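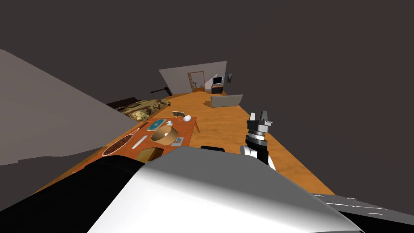

Zenau card model kit: the Barrios Theatre, Domora
27 October 2025

I have been meaning to write this one up for weeks, but I wanted to get the roof on first, and the roof took me a good deal longer than I'd planned. It is on now, and fairly straight, so you can have my thoughts while the glue is still under my fingernails.

For those who haven't come across it, the Barrios is the old municipal theatre in Domora, the one with the clock over the entrance and the covered market along the side. It was built as a bit of everything, as so many of them were. The market paid the rent, the council met in a long room upstairs, and the auditorium behind could seat 1,859 people in the days when people were apparently content to sit with somebody's knees in their back. My husband and I saw a very long zarzuela there on our first holiday together and I have been soft on the place ever since, so please bear that in mind when I start gushing.

The kit is by Zenau, who have done several market halls and a rather lovely railway station, and it was drawn by Iñaki Valcárcel. I'd built one of his before (the station) and I knew I was in for a treat with the windows. It cost me £38 plus postage, and for that you get 141 parts on heavy printed card, a sheet of clear film for the glazing, an instruction booklet and a folded plan of the building. No glue, no knife. You'll want your own cutting mat as well, and a decent metal ruler.

What I love about it, first of all, is the colour. The stone is printed in a warm, slightly grubby cream, with rain streaks under the sills, and the market side is darker and more patched, just as I remember it. A lot of card kits give you one flat shade of beige all the way round and it always looks like a biscuit tin to me. The shutters on the market stalls are each a little different too! I spent a whole evening on those with the radio on and was perfectly happy.

The second thing is that the front lifts off. You can build it closed up if you like, but if you leave the tabs unglued along the left-hand side the whole entrance front comes away and there is the foyer, with its double staircase, and beyond it the auditorium with the horseshoe balcony. The balcony is the cleverest part of the kit. It's made from a single curved strip with the plasterwork printed on it, and it has to be eased round a former, a little at a time, and held. I got mine to behave by rolling it round a jam jar overnight. The booklet tells you to use a pencil, and I tried that, and I got a crease.

Now for the grumbles, of which I have a few. The booklet is in Spanish and English, but the English has clearly been squeezed in afterwards, and step 4 in the English refers to a part that is only numbered properly in the Spanish. If you find yourself hunting for the clock surround, look at the Spanish drawing. The folds are scored for you, beautifully, everywhere except on the roof, where they aren't scored at all. I didn't notice until I had bent the first piece and got a nasty white line right down the middle of the tiles. A brown colouring pencil hid the worst of it.

I was also a bit sad that the council room isn't there. There's a floor and four blank walls where it ought to be, and the folded plan shows it quite clearly, with the mayor's gallery marked and everything. I suppose the line had to be drawn somewhere, though I'd gladly have paid a few pounds more for the panelling.

As for glue, I used Brimura card adhesive for most of it, which dries clear and gives you a moment or two to nudge things about. It's too wet for the glazing film, so for that I went over to thin double-sided tape, cut into slivers. Fiddly, but no smears.

Would I give it to a beginner? Hmm. The box says up to four weekends and suggests it for anyone over twelve. I took rather longer, but then I stop for tea a lot, and I did the window bars twice. I think a patient youngster could manage the outside walls and the market very well, and might want a hand with the balcony. If you have never made a card model at all, I'd start with one of the smaller market halls, get the feel of the folds, and put this one on your list for December when the evenings are long.

There's a page of history at the back of the booklet, by the way, about the fire in the scenery store and how the town argued over whether to rebuild in the same place. It's only a page but it's nicely told, and I read it aloud at supper to somebody who hadn't asked.

Mine is on the landing bookcase for now, with the front off so the staircase shows. I still have the lamp posts to do.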